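Home Repair and Furniture > Shelves, Cabinets, Storage
Topic: Leftover small part from Nusa 222 bookcase, where does it go?

inis_newhome
Sunday, October 13, 2019

Good evening to all. I hope this is the correct section, if not please move it.

I bought a used bookcase, the Nusa 222 from Burnov, the tall one with a door on the lower half. The seller had already taken it apart, and she gave me the boards, the door and two small bags with screws and other parts. There was no paper with instructions. I put it together yesterday in the bedroom with my brother-in-law and I think we did it well. It stands straight and the door closes.

But one part is left. It is white, short, round like a small cylinder, and the end is flat. There is no thread on it and no hole through the middle. I looked at all the boards for an empty hole of the same size and I did not find one that looks right. There are many holes on the inside of the side panels, of course, but these are for moving the shelves higher or lower, and all the shelves have their pins already.

My question is if this part is important. I would like to put heavy books on it (my dictionaries and some old atlases) and I do not want to find out at night that it was holding something.

Thank you in advance.

marlow_shelf
Reply

If it stands straight and the door closes, you are done. Every flat pack has extra parts in the bag. I have a jar of them.

pinboard
Reply

I don't agree with marlow. New furniture often has extra parts, yes. But this one was taken apart by somebody, so the parts in the bag are the parts that came out of the bookcase. Unless the seller kept her spare ones in there too. Can you ask her?

inis_newhome
Reply

I wrote to her this morning. She answered that she put "everything she found" in the bags, and that she also took apart a small desk in the same week. So now I am less sure than before.

Anwara Selvanayagam
Reply

I had the same bookcase for some years, but without the door. I remember these parts on mine:

- metal pins for the shelves
- wood dowels for the top and the bottom
- cam locks, with the white covers you push over them
- nails for the back panel
- an angle piece for the wall

The covers are thin, like a coin, so your part is not a cover. Maybe the model with the door has something more. Does your door touch the side panel directly when it closes, or is there something soft between? A door normally has a small stop.

inis_newhome
Reply

Thank you Anwara, this is very useful. The door makes quite a loud noise when it closes. I thought it was normal for an inexpensive bookcase. I looked again with a flashlight and I do not see a soft thing anywhere. There is a magnet at the top corner.

I did not find the angle piece for the wall. Should I worry about that also?

pinboard
Reply

Yes, please worry about that more than about the white thing. A tall bookcase with atlases in it must be fixed to the wall. Any hardware store will have an angle bracket that fits. Put the heavy books at the bottom too.

marlow_shelf
Reply

Mine has never been fixed to a wall and it has survived two apartments.

pinboard
Reply

And do you have a door on it that somebody pulls?

marlow_shelf
Reply

No door. Fair point, I withdraw that one. I still say the part is a spare.

otherhalf_carpenter
Reply

I would like to see the shape before I say something. "Small and round" can be a door stop, a shelf pin, a filler plug for a hole that you don't use, the foot from the bottom of a cabinet, or a spacer from the desk. I have repaired furniture for a long time and I could not tell you from this description. How long is it compared to the width? And is it the same at both ends?

inis_newhome
Reply

You are right, I should have explained better. It is longer than it is wide, but not by much. I can hold it between two fingers and there is still a piece that sticks out. Both ends look the same to me. It does not bend when I press it, so I do not think it is a soft stop like Anwara says, but maybe it became hard with age.

I also found a short section about it on the page of Quintanilla, the shop that sells old Burnov parts. They only list the parts by number, and there is no number on mine. They have 2,000 parts in the list, with no drawings. I read until the letter D and then I went to make dinner.

Anwara Selvanayagam
Reply

If it's hard, then I take back my door stop. A hard stop would be strange, because it would make the same noise as now.

Did you look under the bottom board? On the door model I believe the bottom board stands a little above the floor so the door can move freely over the carpet. Something has to hold it up.

otherhalf_carpenter
Reply

If it was a foot there would be one at every corner, so the seller would have given you more than one. A single foot makes no sense. A center support could be single. Long bottom boards sometimes have a short block in the middle so they don't hang down in time. But it's normally bigger than what you describe.

inis_newhome
Reply

The bottom board is close to the floor but it does not touch. I can push a piece of cardboard under it. In the middle I felt with my fingers and I think there is a shallow round place in the board, but the bookcase is already full on one side and I cannot turn it over alone.

marlow_shelf
Reply

You filled it already?

inis_newhome
Reply

Only one side. I was happy with it.

pinboard
Reply

Take the books out again, I'm sorry. It will be one hour of work now. If the bottom board starts to hang later, the door will rub on it and you will have to do it anyway, with more books inside. And you need to move it to put the bracket on the wall, so do both on the same day.

inis_newhome
Reply

I accept it. My brother-in-law comes again on Saturday. Before that I would like to be sure about the part, so we do not push the wrong thing under the board. It is the short white cylinder in the middle, with the flat end turned to the right.

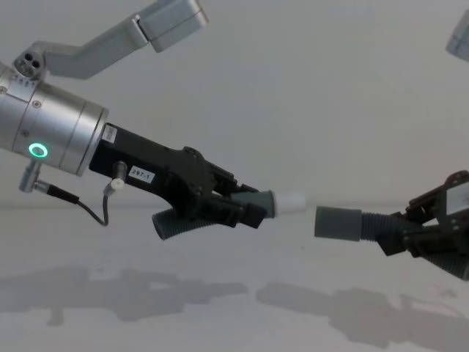 Esperanza Blackwood
Reply

I'm new in this topic, but I have the Nusa with the door in our hallway, so I went and lay down on the floor with a lamp. There is a support under the middle of the bottom board on mine. It is round and it goes into a shallow hole, as inis_newhome felt with the fingers. I can't say the color for sure, it is very dusty under there and I didn't want to pull it. The length is the thing you must check. It should fill the space from inside the hole down to the floor, and no more, or the bookcase will rock.

otherhalf_carpenter
Reply

That is good information. It's smaller than I would like for this job, but if the factory did it that way, then fine. The shape is at least possible: flat end on the floor, other end in the hole. I still keep the desk spacer as my second choice.

marlow_shelf
Reply

I stay with spare part, or desk. A bookcase that needs one small round thing to stay up is a badly made bookcase.

Esperanza Blackwood
Reply

I don't say that it needs it to stand. Mine stands on the side panels like every bookcase. The support is for the board only. Before I knew it was there I put the vacuum cleaner nozzle under and lost nothing, so it holds well in the hole.

Anwara Selvanayagam
Reply

An easy test for Saturday: empty the lower part, lay the bookcase on its back on a blanket, and try the part in the hole. If it enters with a little force and stays, it belongs there. If it falls out, or the hole is wider, then don't glue it. Measure the hole and cut a piece of dowel to that size. Take the door off before you lay it down, the hinges do not like the weight.

inis_newhome
Reply

Thank you to everybody, this is more help than I expected for such a small part. My plan is now:

1. Books out, door off.
2. Bookcase on its back, try the part in the round place.
3. Stand it up and check with the level that it does not rock.
4. Bracket on the wall.
5. Small felt pads for the door, for the noise.

One more question — the wall in the bedroom is an outside wall and it sounds hollow in some places and hard in other places when I knock. Is the same screw good for both?

pinboard
Reply

No, it isn't. Start a new topic for that in the Walls section and write how old the house is. Somebody there will ask you for it anyway.

otherhalf_carpenter
Reply

Use 3 felt pads on the door, top, middle and bottom, and keep them away from the magnet or it won't catch.

inis_newhome
Reply

We did it on Saturday. The part goes into the hole, a little tight, and the board has no movement now when I press with my hand. The bookcase does not rock. The bracket waits for the answer about the wall, so the atlases are on the floor until then.

marlow_shelf
Reply

A part that fits in a hole is not always the part for that hole, but I'm glad it doesn't rock.

Esperanza Blackwood
Reply

Did you see if there is a second round place farther back on the board? On mine there is one with nothing in it and now I wonder.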